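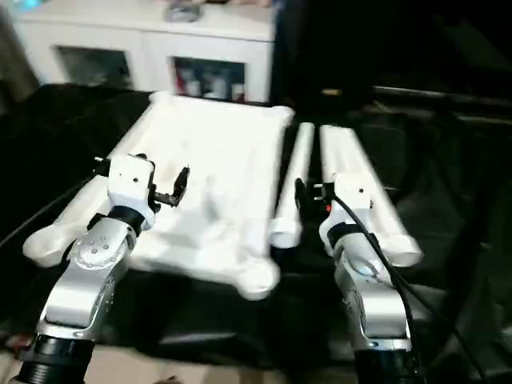

Jocelyn Grewal wrote in after our last call went out and asked whether a person needs any background in accounting to sit on the budget review panel. The answer is no. Last year's panel had one retired bookkeeper on it, and the rest of the members learned to read the township's documents as they went. If you can follow a household budget and are willing to ask what a line means, you can do the work.

Clukdale Township is looking for 13 residents to serve on the Resident Budget Review Panel for the coming fiscal year. The panel reads the spending requests that each department sends to the township board, meets with department heads, and writes a short report before the board votes. The report is advisory. The board does not have to follow it, but it does have to answer it in writing.

What the panel will look at this year

The largest item is the road fund. The township maintains 192 lane miles, and the resurfacing schedule has slipped for two years in a row. The panel will be asked whether the fund should get a fixed share of property tax revenue or go on being set year by year. Members will also review the fire department's request for a replacement pumper, the library's request for longer evening hours, and fees for building permits, which have not changed since the current schedule was adopted.
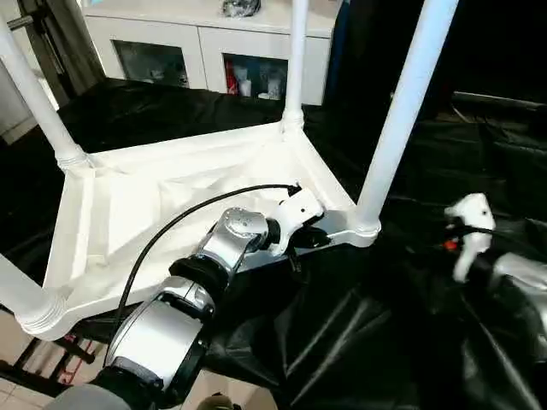 Salaries under union contracts are outside the panel's scope, and so is anything under litigation. Overtime is within scope, and last year's members said it took up more of their time than they expected.

Time and pay

The panel meets on 2 evenings a month from January through May, from 6:30 to 8:30 p.m., in the lower meeting room at the township hall. Plan on a few hours of reading before each meeting. The full request book ran to several hundred pages last year – members divide it up by department, and everyone reads the summary section.

Members receive a stipend of $2290 for the full term, paid in two parts, in March and at the end of May. A member who leaves before the March payment is paid for the meetings attended. Mileage is not covered. Child care during meetings can be arranged if you ask for it on the form.

Who can apply

You must be 18 or older and have lived in the township for at least one year. You may rent or own. Township employees, members of their households, and anyone holding a current contract with the township cannot serve. People who have served before may apply again after sitting out one term. We are short of applicants from the north end and from the Trotis Road area, and would like to hear from people there.
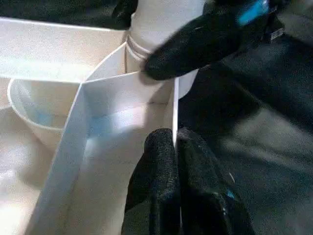
Members must file a one-page statement of financial interests before the first meeting. It is a public record and will be posted with the panel's minutes.

How to apply

Fill out the form at the clerk's counter or ask to have one mailed to you. It asks for your address, how long you have lived there, and a paragraph on why you want to serve. No résumé is needed. References are optional. Forms are due at the clerk's office by 4 p.m. on the last business day of November.

Laurier Vachon in the clerk's office can answer questions about eligibility. Questions about the panel's work should go to Keegan Gill, who chaired it last term and will run the first orientation. Applicants will hear back by mail before the end of December, whether or not they are selected. Names of those not selected stay on file for one year in case a seat opens.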